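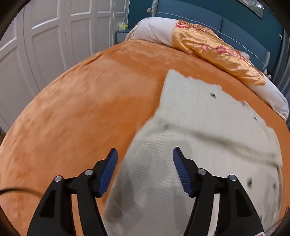 The Sweater That Lasts Forever, and Other Sales Talk

14 September 2019

Every fall the same promise comes around in new packaging. Buy fewer clothes, pay more for each one, and you will save money in the long run. This year the loudest voice belongs to Grilovau, a knitwear label that wants $200 for a pullover it calls a lifetime piece. The company has been in business for two years. I would like to know whose lifetime it has in mind.

I asked what the word meant. The reply pointed me to a warranty page, where "lifetime" is defined as the useful life of the yarn under normal wear, and normal wear leaves out pilling, stretched cuffs, moths and washing machines. Take those away and I have trouble thinking of any other way a sweater dies.

Ovo, which sells cheaper knits, takes a softer line. Its tags say "made to be kept." Kept where, and for how long, the tag doesn't say. A sales clerk at the Raladstead store told me most returns come in February, when the elbows start to go.

None of this means price tells you nothing. Longer fibers do pill less, and a tighter knit usually holds its shape better. But a shopper can't see fiber length from across a store, and a high price can pay for a nice box and a large ad budget as easily as for good wool.

The repair side of the story gets less attention. Santoso, a mending shop two doors down from Ovo, charges $15 to close a hole and $20 to rebuild a cuff. The counter was busy both times I went in – mostly with plain old sweaters from brands that never promised anyone anything.

Grilovau says a repair program of its own is coming. There is no date for it, and no price list. I've asked for both and will keep asking.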